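Puten Digital Access Project
Progress report, second period
May 5, 2021
Prepared by Saqib Usmani for the Warraich Fund

Short one this time, sorry. Accounts went over separately, ask if they haven't arrived.

Where we are

Enrollment is good. 134 households signed up across Puten and Zatstead, most through the schools and the clinic front desk. Zatstead was slow to start (the flyer had the wrong phone number, fixed now) but has caught up. Still weak on the far side of the rail line, where hardly anyone picks up mail. Going door to door there from next week.

Evening classes are running at both sites. Basics first – email, school portal, booking a doctor, filling in a benefits form without losing it halfway. The benefits form session is the one people bring their neighbors to. We moved it to a bigger room and added a second date.

Phone helpline: 1,295 calls logged since the start of the grant. Most are passwords. A good number are people who were sent a link by the county and can't tell if it's real. We wrote a one-page sheet on that and the library has asked for copies in Spanish. Translation is with the agency, waiting on a quote.
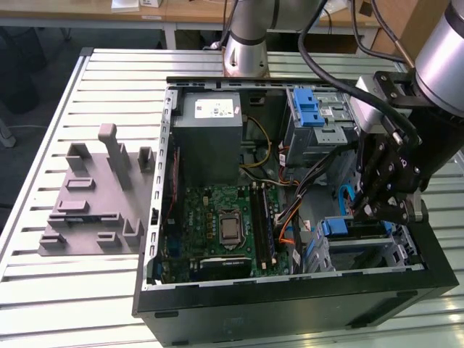 Home internet is the sticking point. 9 families on the Tranasley road can't get a wired line at any price and the mobile signal is poor down by the creek. We tried hotspots from two carriers. One was usable in the mornings, neither any good after supper when kids are doing homework. Have written to the provider again and copied the township. No reply yet. If nothing comes back I would like to talk about moving part of the travel line into a fixed wireless trial, see below.

Staffing

Down one tutor since March. Interviewed 3 people, offered to one, she starts after her notice period. In the meantime I am covering the Zatstead evenings myself, which is why this report is late and why the case studies are not attached. They are half written. Two families have signed consent, one wants to read hers first, fair enough.

Money

Underspent on travel and room hire. Overspent a little on printing, mostly the flyer mistake. Everything else close to plan. No request for extra funds, only the change of use on travel. Need a yes or no on that before July if we are going to have anything in place for the new school year.

Problems

Attendance records at Puten are patchy for the first few weeks. Paper sign-in sheets, some missing. We now take names at the door on a tablet. The early figures will stay incomplete and I've marked them that way in the spreadsheet.

Childcare keeps coming up. Parents leave early or dont come back after the break. Looking at a Saturday morning slot alongside the kids' reading hour.

Next period

Spanish sheet out. New tutor settled in. Case studies to you, all of them. Follow-up calls to everyone who finished the basics course – the survey is drafted but too long, cutting it down.

Call me if anything here is unclear. Evenings are bad, mornings fine.

S. Usmani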